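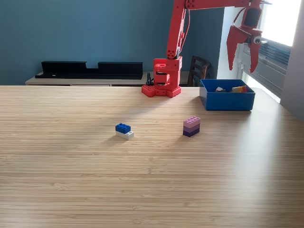
What is the best way to wash second-hand plastic bricks and keep them on a wooden table without marking the wood?

gumleaf_lane
Posted April 4, 2021 in Home and Cleaning

We picked up a bag of mixed plastic building bricks from the Lundumden swap table and they have been living in an open plastic bin on the table near the window. They feel a bit greasy and some of the older ones have gone dull. I'd like to wash the lot before they get mixed in with the ones we already have.

The table is light wood with an oil finish. I don't want to sand it back again this year, so I need to know where to dry the bricks and whether a plastic bin will leave a mark on it if it stays in the same spot. The table gets sun most of the morning.

I have a front loader, a dishwasher and a normal sink. None of the bricks have stickers as far as I can tell. There are a few with printing on them.

brick_and_broom
Accepted

Wash them by hand in lukewarm water with a small squirt of dish soap, rinse them, and dry them on a towel somewhere other than the table. That's all most second-hand bricks need.

The way I do it:

Sort first. Take out anything with a sticker, a motor, a light, a battery box, string or cloth. Those get wiped with a damp cloth and kept well away from the sink. Printed pieces can go in the water but don't scrub the printing.

Pull apart any pieces that are stuck together. Dirty water gets trapped between them and they'll smell if you leave it there.

Put the plug in the sink, or use a tub. Small pieces go down the drain very easily. I use a mesh bag for the little ones and leave the big ones loose.

Water should be warm to your hand and no more. Plastic bricks can warp in hot water and then they won't grip properly. Soak for 90 minutes if they're greasy, with a stir every now and then. If they're only dusty, a few minutes is enough.

For grime between the studs use an old soft toothbrush. Don't use anything with grit in it, including whitening toothpaste. You'll get fine scratches that look worse than the dirt did.

Rinse in clean water 2 or 3 times until there are no suds. Soap left on them dries sticky and picks up dust again.

Shake them in a colander and spread them on a thick towel in one layer, hollow side down so the water runs out. Turn them over after a few hours. Leave them overnight. A fan on low helps. Don't use a hair dryer or the oven.

I wouldn't use either machine. People do put them through a front loader in a pillowcase on cold and most of the time they get away with it, but the pieces knock against each other and come out scuffed. Dishwashers run too hot.

Now the table. Water is more of a worry than plastic on an oiled top. Wet bricks leave small rings, and a wet towel left overnight can lift the grain so it feels rough the next day. Dry them on the laundry floor, on a rack over the bath or on a bench that doesn't matter. If you do have to use the table, put a baking tray under the towel.

Make sure the bin is completely dry underneath before you put it back. Turn it over and check for grit too. One grain of sand under a bin that gets dragged around will put a long scratch in a soft timber top, and scratches that run across the grain show up much more than ones that follow it.

As for marks from the sun, all timber changes colour in light. Most pale timbers go more yellow. If a bin sits in one place all summer you can end up with a paler rectangle where it was. Shift it every week or so and the colour will even out. If you already have a patch, clear the table and leave it in the light for a while. It usually catches up.

wattle_and_tin

Agree with most of that. I run stock for a toy library and we clean a lot of these, so here are a few things to add.

White and light grey bricks yellow faster than the rest. Red, yellow and blue hold up better but they will still fade if they're in direct sun for years. A lid on the bin fixes it, or just move the bin to the shady end. A washed brick that still looks yellow is sun damaged, and more soap won't change it. There are peroxide methods for that. I've tried them and found the pieces went yellow again, so we don't bother now and we use the bad ones for the inside of walls.

If they came out of a smoker's house or a damp shed, add a cup of white vinegar to the soak, then rinse well. Never mix vinegar with bleach. Don't use bleach at all on coloured ones.

Check for teeth marks. Chewed bricks won't clip together and you may as well take them out while you're sorting.

For under the bin, felt pads are fine. We use the stick-on ones from Bundgaard, 9 to a card, and put one on each corner. They fall off if the plastic is greasy so wipe the bottom with methylated spirits first and let it dry. Cork mats are also fine. Stay away from rubber feet and those soft PVC non-slip mats on an oiled or lacquered table. Some of them react with the finish and leave a sticky shadow that you can't wipe off. I have a sideboard with four round marks from exactly that.

An open bin with straight sides is good for kids as they can see in and reach the bottom. The downside is dust. If you aren't going to put a lid on, tip the lot onto an old sheet once in March and once in spring and wipe the bin out. The crumbs at the bottom are always worse than you expect.

Don't fill it to the top either. Kids will tip a full bin out to find one piece, and that's how you get dents in the table.

saltbush77

I just put mine in a pillowcase with a knot in it, cold wash, no spin. Been doing it for years. A few scuffs but they're toys.

Table is an Odetti one and I leave the bin wherever. It's got marks all over it.

gumleaf_lane

Thanks all. I did the soak and the toothbrush last night and the water was brown. They're on a rack over the bath now. Found a hair clip and 3 pieces that are from some other toy.

I've bought the felt pads. The bin will go back on the table but further from the window, and I'll swap ends every so often. There is already a slightly paler patch where it was, so I'll leave that part clear and see what happens.

wattle_and_tin

Give the patch a couple of months. If it still shows after that, a light coat of the same oil over the whole top will help, and do the whole top or you'll have a new patch to look at.

This thread is in the Florkurero Home and Cleaning section. Replies are open to members.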